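Küchenmaschinen sauber halten, ohne sich die Finger zu brechen

Ich gebe zu, ich habe jahrelang nur das geputzt, was man sieht. Einmal mit dem Lappen drüber, fertig. Dann habe ich letzten August unsere Küche gestrichen und musste alles von der Arbeitsplatte räumen, und was da unter den Geräten klebte, möchte ich hier nicht näher beschreiben. Seitdem putze ich anders, und weil ich oft danach gefragt werde, schreibe ich es mal auf.

Erst der Stecker, dann der Lappen

Klar, weiß jeder. Ich habe trotzdem schon mal mit nassem Schwamm an der eingeschalteten Waage herumgewischt und mich gewundert, dass sie mir 487 Gramm Luft anzeigt. Also Stecker raus, Kabel aufwickeln und mit einem Wäschegummi zusammenhalten – dann hängt es einem auch nicht ins Spülwasser.

Weißer Kunststoff, der gelb geworden ist

Gegen echtes Vergilben durch Sonne ist wenig zu machen, da bin ich inzwischen friedlich. Aber ganz oft ist es gar kein Vergilben, sondern ein hauchdünner Fettfilm aus der Pfanne nebenan. Der geht so runter: warmes Wasser, ein ordentlicher Spritzer Spülmittel, zwei Esslöffel Natron dazu, Tuch gut auswringen und acht Minuten auflegen. Danach mit klarem Wasser nachwischen und trocken reiben. Bitte keinen Schmutzradierer auf glänzenden Flächen! Ich habe mir damit einen schönen Deckel stumpf geschrubbt und ärgere mich heute noch, wenn das Licht draufsteht.

Hebel, Laschen und alles, was Rillen hat

Mein Lieblingsthema. Überall, wo man mit Mehlfingern hinfasst, sammelt sich eine graue Paste, die mit dem Lappen nur noch tiefer hineingeschoben wird. Was hilft, ist eine alte Zahnbürste, und zwar eine weiche. Immer in Richtung der Rillen bürsten, nie quer, und das Gerät dabei leicht kippen, damit der Dreck herausfällt.

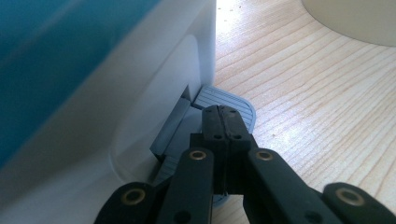 Graue Lasche mit feinen Rillen: immer längs bürsten

In die Öffnungen selbst kommt bei mir kein Wasser. Ich nehme einen trockenen Borstenpinsel, und für die Ecken einen Zahnstocher mit einem Fitzelchen Küchenpapier drumherum. Wenn ein Hebel danach immer noch hakt, bloß kein Speiseöl reinträufeln! Das verharzt, und nach ein paar Wochen klemmt alles noch schlimmer (ich spreche aus Erfahrung, es war die alte Saftpresse meiner Oma). Lieber in der Anleitung nachsehen, ob der Hersteller ein Fett empfiehlt.

Gummifüße und Saugnäpfe

Rutscht die Maschine beim Arbeiten weg, sind meistens die Füße staubig. Mit Spülmittel abwischen, trocknen lassen, und sie stehen wieder bombenfest. Unter schwere Geräte lege ich ein gefaltetes Geschirrtuch, wenn ich sie nach vorne ziehen will, dann gibt es keine Kratzer auf der Platte.

Zubehör wiederfinden

Bei uns wohnten Messerscheiben, Rührhaken und Aufsätze in einer einzigen Schublade, bunt durcheinander. Jetzt hat jedes Gerät eine Stoffbox, ich habe die von Kindstead, aber ein Schuhkarton tut es genauso. Die Anleitung kommt gleich mit hinein. Scharfe Scheiben stecke ich in einen alten Topfhandschuh, seitdem greife ich ohne Herzklopfen hinein.

Und wie oft das Ganze? Feucht abwischen nach jedem Gebrauch, die Bürste hole ich raus, wenn es mich zu stören beginnt. Vor Weihnachten auf jeden Fall, weil dann wochenlang nur noch Teig durch die Küche fliegt.

Kommentare

Rührschüssel9: Das mit dem Wäschegummi ist so simpel, warum bin ich da nie draufgekommen? Danke!

Elham: Bei mir klappt statt der Zahnbürste auch ein Interdentalbürstchen super, gerade bei ganz engen Rillen. Natron nehme ich übrigens auch für die Kühlschrankdichtung.

backfee_nord: Speiseöl am Hebel … erwischt. Wie kriege ich das Verharzte denn wieder raus?

Kontakt | Impressum | © 2023 Stukon Haushaltsseiten | Nach oben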